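Brolstead opens its doors, some of them

Brolstead holds its open day every winter, when the parking lot is mostly slush and only people who care about footwear will cross it. I went on January 23, 2025, and was handed a visitor badge numbered 941.

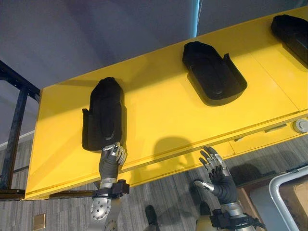
The tour was led by Oranuch Khamphan, who has worked in the sole department long enough to look at your feet before your face. Mine did not impress her. We saw the cutting hall, then the glue store, then a corridor where the carpet samples from a canceled office refit have been hanging for two winters.

Their bestseller is the Zalla, a work clog that comes in 2 colors, black and a black they call Night. I tried on both. Zoi Chrysikopoulos from the sales office told me Night outsells black, and she looked tired saying it.

Lunch was soup. The film afterward covered the history of the company up to the merger with Fragkou, then stopped – a licensing matter, I gathered – and the lights came back on.

The factory shop takes cards, but the parking machine doesn't. The next open day is planned for February, and you book at the front desk.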